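Courses > Robot Programming Lab > Unit 4 > Teaching by Demonstration

Unit 4 notes: hand guiding and remote control
Instructor: Dennis Parsons. Lab sections: Uriel Ledesma.

Last updated: July

Read these before your lab section. You will need the demo log sheet and your group's login for the Bamo station.

1. Two ways to give a demonstration

Hand guiding (also called kinesthetic teaching). You hold the arm and move it through the task while the joints are free to follow. The controller records joint angles and the gripper state. It is easy to learn, and you can feel contact with the table. The drawback is that your hands and forearms end up in the camera views, so the images don't match what the policy sees when it runs alone.

Remote control (teleoperation). You move a leader arm or a hand controller, and the robot copies the motion. The camera views stay clean. You lose most of the sense of touch, so people tend to squeeze too hard or push the fingers into the table. Expect your first few grasps to be bad.

Sections 1 and 2 of the Tristell reader cover both methods. Skip the part on force feedback for now.

2. What counts as one demonstration

A demonstration (or episode) starts with the arm at its home pose and ends when the arm is back there. For a pick-and-place task we break it into approach, grasp, lift, transfer, release and retreat. Label the start of each phase in the log. Most of the trouble in last term's data was in the grasp phase: the gripper closed before the fingers were low enough, or the arm began to lift before they had finished closing. 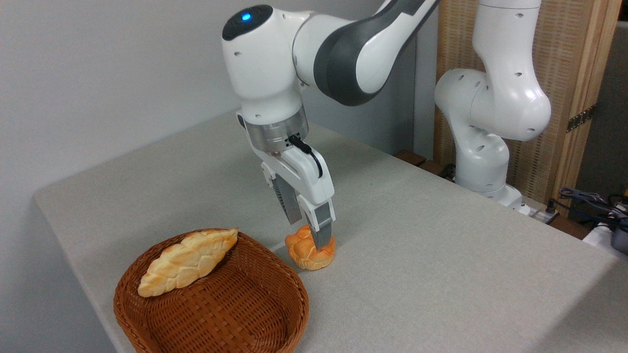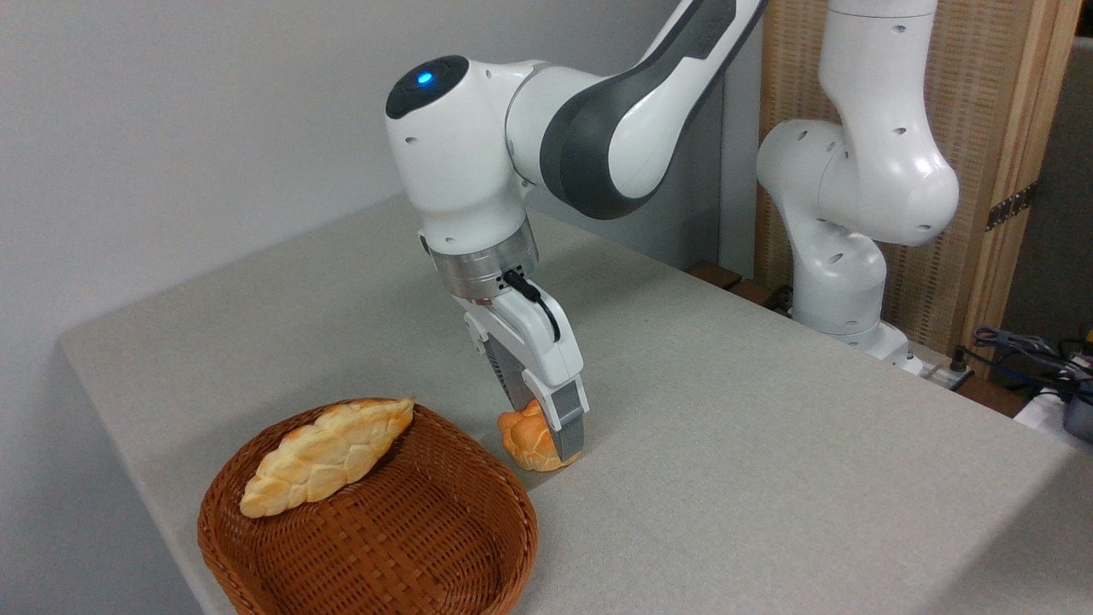 Fig. 4.1. Gripper closed on a small braided roll, with the basket in the foreground. Both views.

For a small round item, come straight down and close at table height. Watch the nearer finger, which hides part of the item from a fixed camera. Fix the grasp height first and the sideways offset second.

3. Recording rules

Use 2 operators per group and write down who drove each episode. Move at a steady pace. Long pauses are a problem because the policy learns to pause too.

Change the item's starting position between episodes. If you miss a grasp and recover, keep the episode and mark it R. If you knock the basket over, stop and discard it.

Each group hands in 400 episodes. Last term's full set had 543 after cleaning, and the Wragg baseline trained on it did poorly on new positions. We would like 1,000 across all sections.

4. For next time

Export your log from Iditz and bring it to lab. Be ready to say where you put the line between grasp and lift, and why. Uriel will compare labels between groups.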